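Stusdale Workbench: Inside the Old Towers

Home | Projects | Gallery | Parts wanted | Contact

Hi and welcome to the gallery corner! If you came over from the parts wanted page, the list is still there and yes, I still need drive caddies (the gray plastic kind, any condition as long as the clips aren't snapped).

This page is for the big desktop towers. I've had a soft spot for them ever since my first office job in Morkstead, where one lived under my desk and kept my feet warm for six years. They're heavy, they're ugly from the outside, and then you take the side panel off and there's so much going on in there! I could look at a well laid out case for an hour, and I have, with my coffee going cold next to me.

The nearly 74 machines on my spreadsheet mostly came out of the Dalen office clear-out in March. Lovisa Dalen called and asked if I could use "a few old computers," and I said sure, and then I had to borrow a trailer. Liam Pearce drove it, and he has asked me to mention that he also did all the lifting. (He did most of the lifting.)

I like to work with the tower lying on its side, open side up. You can see where everything goes, the cards drop straight down toward their slots instead of hanging sideways, and when you lose a screw it at least stays inside the case. Standing a tower up and reaching in from the side is how I scraped my knuckles for years before Tuva Magnusson saw me doing it and just tipped the whole thing over for me.

A few things people have asked since I put up the last batch:

Memory slots. The workstation boards have a lot more of them than a normal home computer, with a bank on each side of the processor socket. If you only have a couple of sticks, look up which slots to fill first. It's usually printed on a diagram inside the side panel, which is of course leaning on a wall on the other side of the room by then.

Expansion cards. Line up the metal bracket with the opening at the back before you think about the slot at all. I used to do it the other way around and wonder why the screw hole never matched. Press evenly along the top edge, and if it feels stuck, lift it out and look again. Pulling a card is the same thing backward, and check for a little catch at the end of the slot first, please. Ask Loïc Delorme about the catch. Or don't, he's still sore about it.

Cables. Take a phone picture before you unplug anything! I have 2,066 pictures on my backup drive and I'd guess most of them are cables. The drive cables are easy enough to follow when they come in bright colors, but the black ones that loop over the board all look alike to me and I've put them back wrong more often than I'd like.

Dust. So much dust. I take the case outside, hold the fan blades still with a finger, and use short puffs of air. My neighbor Åsmund Hellström keeps his windows closed on those days.

Power supplies. I don't open them, so please stop sending me questions about what's inside! I read the label, I check that it's the right one for the case, and if it smells funny it goes to recycling at Kumalard.

The finished towers get a fresh drive and a plain install and then go to whoever needs one. Two went to the reading room in Stusdale and they're used for homework, printing and, from what I hear, quite a lot of chess. If you want one, drop me a line through the contact page and tell me what it's for. I'm slow at answering in the evenings, mornings are better. And if you live upstairs somewhere, bring a friend, because these things weigh a ton.

Click the picture for the large version.

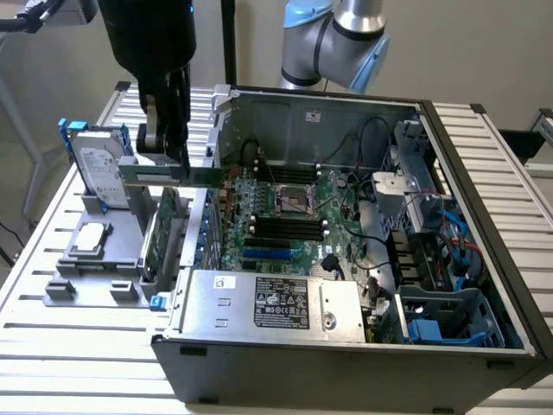 Dell tower on its side with the panel off, and a green card held level just over the board. Look at all those memory slots!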